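Okay, week one of the new purchase request system at work. I've been asked by several coworkers how it's going, so I'm putting it all here and you can read it on the bus.

Background for anyone outside the building: we used to do purchase requests in a spreadsheet that lived on a shared drive. You filled in a row, emailed your manager, and your manager turned the cell green. It was ugly and it worked for years.

Now we have Oleo. Oleo has a dashboard, a bell icon, and a thing called a Request Basket, which is where your request sits before it's a request. I lost most of Monday to that last one.

So if your request says Draft, it hasn't gone anywhere. You have to open the basket, tick the box on the left, and hit Release. Saving doesn't release it. I saved mine four separate times and then sat there wondering why my manager was ignoring me (sorry, boss).

Next: the limit. Anything up to $500 goes to one approver. One cent over and it goes to two, and the second one is always the Trirnitz office, because they hold the budget for the whole region. Trirnitz is lovely but they're seven hours ahead of us, so get it in before lunch or it waits till the next day.

And no, you can't split an order to stay under. The system spots two requests to the same supplier on the same day and glues them together. Ask me how I know!

The supplier list is its own adventure. It came over from the old accounting program with every duplicate intact, so Layug is in there as Layug, Layug Supply, and LAYUG (DO NOT USE). Pick the middle one. The first one has an old bank account on it and finance will bounce it right back to you.

Substitutes! If you're out on vacation you're supposed to name a substitute approver under Profile, then Absence. You'd think it would pick up your out-of-office from the calendar. It does not. Somebody at the Stultmont site went away in July during the pilot and came back to 40 requests in the queue, all marked urgent.

My favorite part so far is the comment box, because it's the only bit that behaves the way I expect. You type, you hit Enter, the approver sees it. I've started putting the whole reason for the purchase in there and skipping the Justification field, which only shows up if the approver clicks a tiny gray arrow.
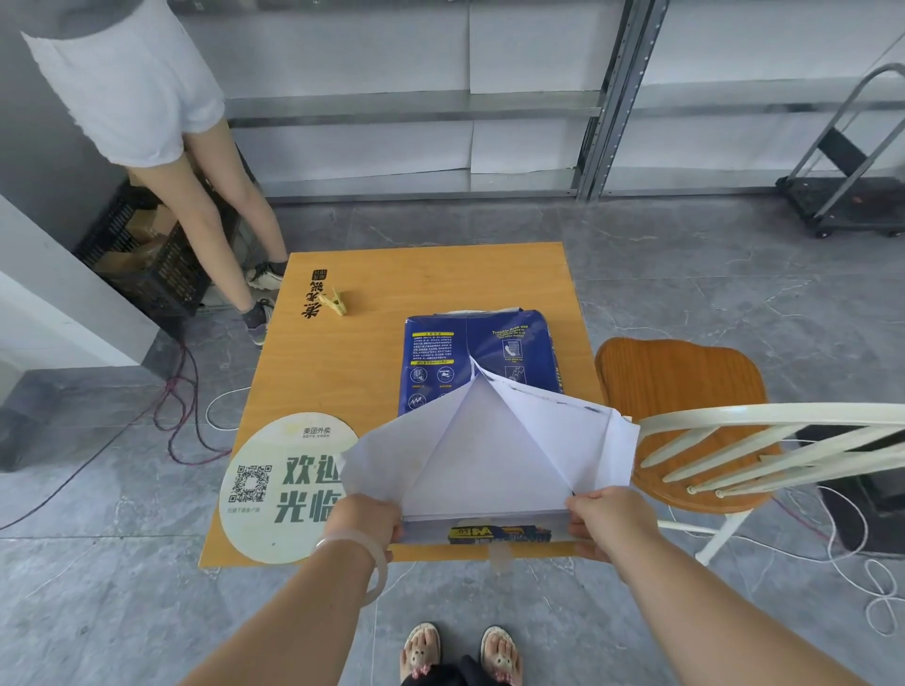
oleo_refugee replied that the Justification field does print on the PDF, though, and the comments don't, so if your auditors only look at the PDF you want the reason in both places. Which, ugh. Good catch. I checked one of mine and the comments are missing, so I'm back to copy and paste.

While I'm on the PDF: you can only make one after the final approval. Before that the button is there, it's blue, it looks very clickable, and it gives you a blank page with a header. I reported it as a bug and was told it's a known behavior.

Also, if you get sent back a request, don't make a new one. Open the old one, hit Revise, and it keeps the number. A new one starts over at the bottom of the pile and the first one hangs around in your basket forever with a little red flag.

Things I still haven't figured out: how to turn off the email for every single status change, why the currency goes back to euros when I hit the back button, and what the star does. I've starred three requests. They're starred.

There's a drop-in training on 3/11/21 and I'm bringing my list. If you've got a question you want me to ask, stick it under this post and I'll add it tonight.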